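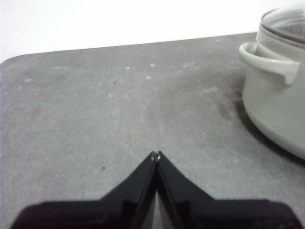
Okay, so the green pot. A few of you wrote back after the April letter wanting to know what I've been making supper in since the stove went (it's still gone, the part is still "on its way" from Torcombe, please don't ask me how I feel about that). I mentioned a little electric cooker in one throwaway line and got more mail about it than I got about the entire rhubarb issue, which I worked really hard on!

It's a Bear, a squat sage-green thing with a glass lid and one big dial on the front, and I love it more than is reasonable. I didn't expect to. I've always been a heavy-pan-on-a-gas-flame person, and I figured anything with a plug was for dorm rooms. Then I went three weeks with no burners and my whole attitude changed. Soup! Rice! Eggs at eleven at night, standing up in my socks!

The labels around the dial are in Chinese, three down one side and three down the other, and I don't read a word of it. Siu-fong Chiang came over, went through them with me over tea, and wrote the lot out on an index card that now lives inside the cupboard door. Before that I was just turning it to a new spot every night and seeing what kind of dinner I got. I ate some strange rice.

What I keep telling people is that the size is the whole charm. It's wide enough for a decent supper and small enough to leave out, and I do leave it out. My old stockpot needed two hands and a speech.

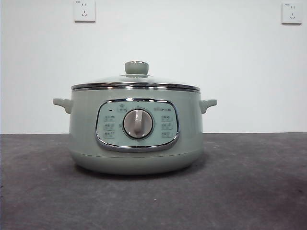

### What's Cooking: Potatoes, Plain

I know, I know. You subscribe to a food newsletter and I'm giving you boiled potatoes. But the Gudach potatoes are at the Vullcombe market right now and they're so good this year, knobbly and a bit ugly, with that thin skin that rubs off under your thumb. If you buy one thing this month, buy those. The stall is on the church side, past the honey, and they're usually sold out by ten.

My way goes like this:

- Scrub them but leave the skins on. Cut out any bad spots, leave the freckles alone.
- Put them in the pot whole, in one layer if you can manage it. Cold water to cover by a finger's width.
- More salt than you think. A real spoonful.
- Lid on, and bring it up to a boil. Then turn it down and let it go at a simmer until a skewer slides in. My fist-sized ones took 35 minutes last time. Start poking earlier if yours are little.
- Drain, then put them back in the warm pot with the lid off for a couple of minutes so they steam dry.

Unplug it before you drain, please, and use a spider or a slotted spoon to lift the potatoes out. I don't like tipping anything with a cord.

Then butter, obviously. I've also been doing a spoonful of the Chien mustard (the grainy one in the short jar) mashed into soft butter with a chopped scallion, and I could eat that on a shoe. Leftovers get sliced cold the next day with vinegar and too much pepper.
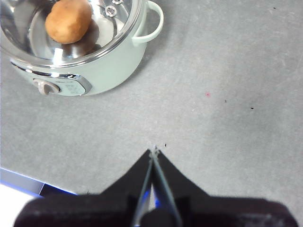

Heloísa Seixas wrote in to say that I'm wrong about the skins, that her mother always peeled potatoes while they were still too hot to hold, passing them from hand to hand and complaining the entire time, and that they taste better for it. She dresses hers with olive oil, raw garlic and a handful of cilantro while they're steaming. I tried it her way on Heloísa's orders and burned two fingers and had seconds. So, fine. Peel them if you want to. The garlic is staying in the rotation either way.

A word about cleaning, since a couple of you asked. The steel inside shows every single water mark, and if you let starchy water dry in there it leaves a cloudy ring that'll drive you up the wall. I wipe mine out while it's still a little warm, then go around the rivets by the handle with an old toothbrush. A splash of vinegar takes care of the cloudy stuff. The shiny trim on the front is a fingerprint magnet and I've given up on it completely.

I keep the outside away from water altogether. Damp cloth, dry cloth, done.

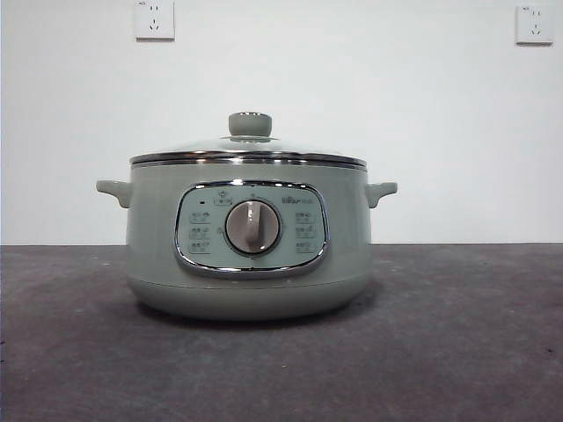 **Can I do the potatoes in a regular saucepan?**

Any saucepan with a lid that fits will do fine. Keep the water at a gentle simmer so the skins don't split, and start checking with a skewer a little early, because every stove runs differently.

Next month is beans, and I have a LOT of opinions about soaking. If you've got a bean recipe from somebody's grandmother, hit reply and send it over, smudges and all. I'm also still looking for the lid to my blue casserole, which I'm pretty sure went home with one of you after the Vullcombe potluck.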